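Why I'd Bring Back the Short Menu

06/06/2024

I ate at a place called Emari last week and the menu ran to 38 dishes, which sounds like a lot until you remember the diner down the road from me, where they hand you a laminated book and you're still reading when the water glasses get refilled. Emari used to have nine. I loved those nine! There was a lamb stew with prunes that I drove across town for, more than once, in October rain.

The stew is still on there, somewhere between the flatbreads and the tacos (yes, tacos), and it tasted tired. I don't blame the cooks. Ask anybody to keep that many things ready on a Tuesday-sized crowd and something is going to sit too long.

I know the argument for the big menu. Groups are picky, somebody's kid only eats noodles, and a party of six goes wherever all six can find dinner. Fine. But Yatsenko, over by the rail yard, serves five things, charges fairly, and I've never once gotten a table without waiting. People will eat the cabbage rolls if the cabbage rolls are good. 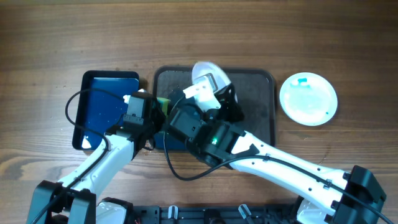
Trays and a white plate on a wooden tabletop.

My other gripe is price. When everything costs a little more to cover what gets thrown out, I'm paying for somebody else's uneaten tacos. Give me one page, big type, and a soup that changes. I'll be back twice a month, and I'll bring the picky friends too.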